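Bins for a shared supply shelf – do you sort by size or by use?
Print this thread | E-mail this thread

pilero_2
We have three bins and one shelf at Enwood. I say boxes go by size. Mahsa says by use, and has said it since August.

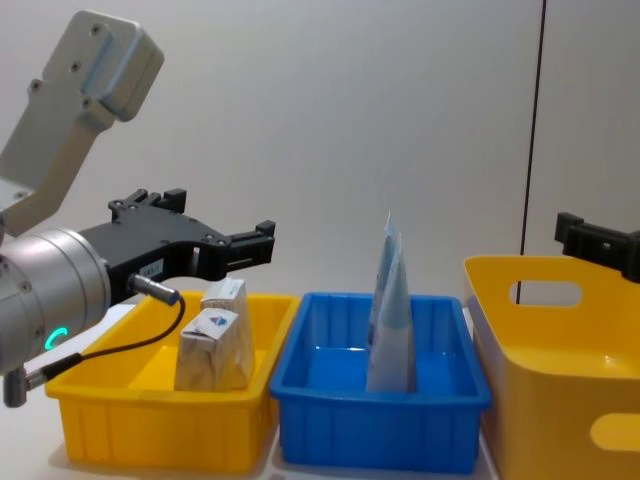

Size wins on speed. A shallow bin is for small stuff and a deep one is for bulk. Two little cardboard boxes in the yellow bin, and I can find either without digging.

parsa63
Until you want tissues and have to remember how tall they are.
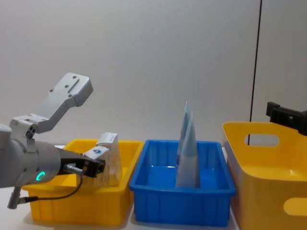
White box, yellow bin.

pilero_2
Tall things stand up. I consider that settled.
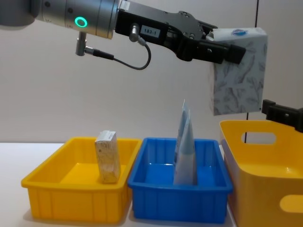 It also means the labels face one way, which I was told in 2nd grade is a virtue.

Mahsa H.
By use, or we'll be having this talk again on Wednesday. Tissues belong with paper towels – the big bin, no debate.

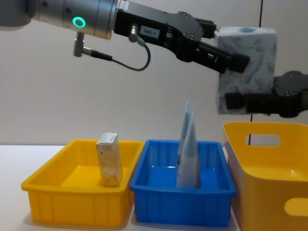 And please stop putting tape in there because it "fits." My shoe fits.

parsa63
Siding with Mahsa. Sorry.

pilero_2
Fine. The tape is moving. The small boxes stay put.

Contact Oritberg Forums | Copyright Oritberg | Back to top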